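Dutley Community Kitchen: Spring Progress Report
Prepared for the Barkine Fund by Meenakshi Iyer

Dear friends,

Thank you again for the second installment, which reached us in March and went to work right away. I'm happy to say that the portioning part of the noodle lunch program is going well, a little slower than I promised you in January, but well.

We have spent $1,917 of the $3,218 so far, mostly on dry goods, plates and the kitchen scale. Lunches now go out to 64 people each serving day, and Bindu Kandasamy has been keeping the list up to date as new households sign up (she has a gift for remembering who can't have peanuts).

Our biggest headache this spring was portion size. Thin white noodles are a tricky thing to dish up evenly! They puff up into a big heap on the plate and look like far more than they are, and one tangled clump can throw off a whole serving. Usha Lobo had us weigh every plate for 2 weeks and write the numbers on the wall chart, and the spread was wider than any of us had guessed. We now loosen the noodles first, let them drain a bit longer, and weigh before the broth and vegetables go on.
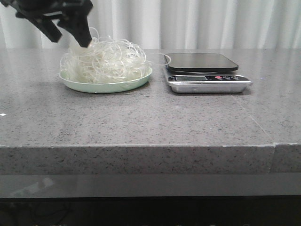 Noodles on a pale green plate, with the kitchen scale alongside.

Next we'd like to try the same approach with rice, and Ostap Tkachuk is pricing a second scale so that two people can portion at once. I expect to have his figures for you by the end of June, along with the grocery receipts.

With warm thanks,
Meenakshi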